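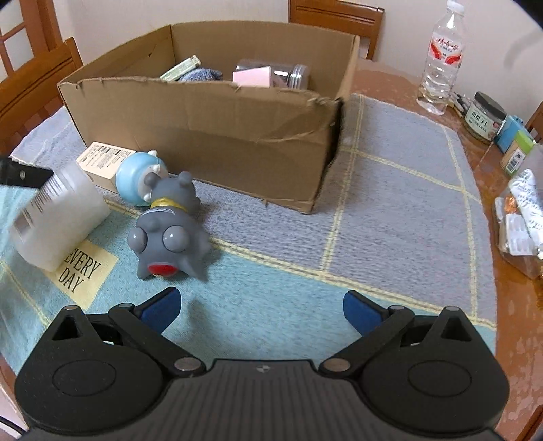 A hand-held gripper in use at a household table, with a cardboard box and assorted small items.

Hand-guided demonstration

Hand-guided demonstration is a way of showing a robot a task by having a person carry it out, either by moving the robot's own arm, by steering it from a distance, or by using a separate tool shaped like the robot's hand. The recorded movements are then used to train a control program. It is also called teaching by demonstration. Claims made for the method often run ahead of the published evidence, and several terms used in sales material, "one-shot" among them, have no agreed meaning.

Methods

In direct guiding, the operator takes hold of the arm and pushes it through the motion. The arm must be light or powered in such a way that it gives when pushed. Operators tire, and their own hands tend to get between the camera and the work.

Remote control keeps the person away from the arm. Joysticks, gloves and a smaller copy of the arm have all been used. Delay and the lack of touch make simple jobs slow, and a new operator may need several days before the recordings are worth keeping.

Hand-held grippers do away with the robot during recording. The operator carries a two-fingered tool, usually with a camera fixed to it, and works with ordinary objects on an ordinary table. Sessions can be held in homes and offices. The tool is cheaper than an arm, but a person can reach, lean and twist in ways that the eventual robot may not manage, so part of what is recorded may be of no use to it.

Two-handed work 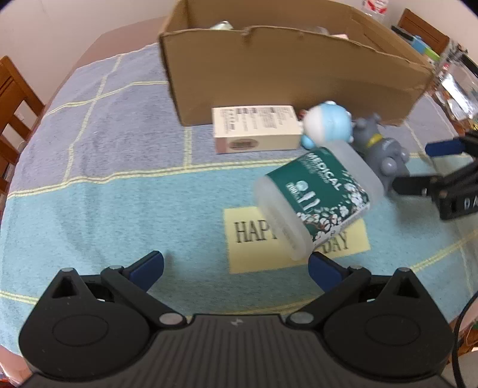
Vuvell, in a comment on the draft of this section, objected that a second gripper doubles the bookkeeping without doubling what is learned, and that timing errors between the two hands are seldom reported. Plollel replied that packing and unpacking cannot be taught with one hand in any useful form. Neither side has released figures that would settle it.

Tasks chosen for two-handed recording include sorting, packing and passing an item from one gripper to the other. Bottles, cartons and soft toys are common choices. See-through plastic is a known difficulty, as its edges are hard for a camera to find, and printed labels may be read as objects in their own right.

Amount of data

The number of demonstrations needed is disputed. Antunes reported usable results on a table-clearing task from 600 recordings. A later attempt at Traltholm used 700 on what was described as the same task and got markedly poorer results, which its authors put down to different lighting and a different table. The Antunes team has since spoken of around 2,000 as a safer number. No explanation was given for the change.

Criticism

Most published trials are run in the room where the recordings were made, often with the same objects. Of the 6 trials listed in the Traltholm review, one moved the robot to another building. Success is usually judged by the people who built the system, and partial successes are counted differently from one report to the next. The cost of the operators' time is generally left out.

Supporters answer that writing such motions by hand is slower still. This is plausible for cloth and loose packaging, less so for stacking boxes, where older methods work well and are easier to repair when they fail.

See also: Remote handling; Robot gripper; Machine learning

Page last changed 29 April 2025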